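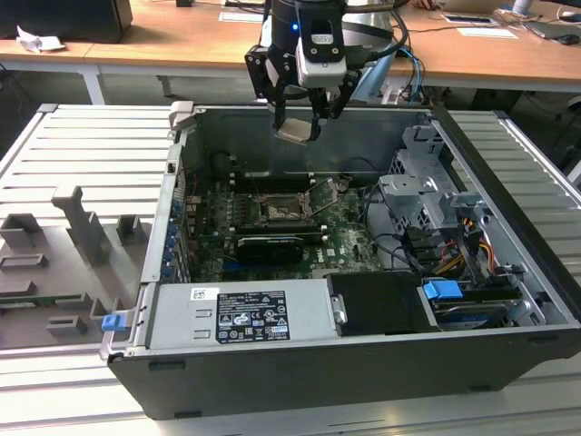

Sarnbridge Bench Cell for Computer Take-Apart and Rebuild

If you run a refurbishing shop you will know the feeling: a pallet of old office desktops comes in, every one of them worth something, and most of that worth is locked up in small bits of metal and plastic that somebody has to lift out by hand. The Sarnbridge Bench Cell was made for exactly that sort of work, and we are rather fond of it.

What you get is an arm with a two-finger gripper, a slotted aluminium platform to fix things to, and our wrist camera, the Vullow, which looks down at the job from just above the fingers. The case goes on its side with the panel off, and the arm works from overhead. It is slim enough at the business end to reach down beside a drive cage or over the processor socket without leaning on anything it shouldn't — and if you have ever bent a socket lever with your thumb, you'll see why we fussed over that for so long.

The fingers are narrow and plain, and they will hold a small flat piece of metal as well as they hold something chunkier. You can set the grip force part by part, and there is a gentle setting for anything that marks easily. Spare fingertips come in the box, and they change over with one screw.

Fixtures

Parts need somewhere to go, so each cell comes with a starter set of fixture files for your own 3D printer. The blocks sit on a base plate beside the computer case, and you can move them about as you learn what suits you. Ivars Siliņa, who drew most of them, is always glad to hear from people who have made a better one (he has taken several customers' ideas into the set already, with thanks).

Teaching it a job

You guide the arm by hand, save the positions, then let the Dostudum software tidy up the path between them. Most of our customers teach their first pick in 30 minutes or so of patient fiddling. Please do start slowly, with a scrap machine, and keep your hands well clear once the arm is moving by itself.

Sizes and supply

Platform length: 1,015 mm
Positions stored: 2,000
Controller: Sawatzky, supplied with all cables
Service: fingertips and wrist cable to be checked every 1,000 hours

The cell fits on or in front of an ordinary workbench. We deliver, set it up with you and stay for the first day, tea permitting. Prices depend on the arm you choose, so do write and tell us what you take apart.

Contact Sarnbridge | © Sarnbridge 2025 | Back to top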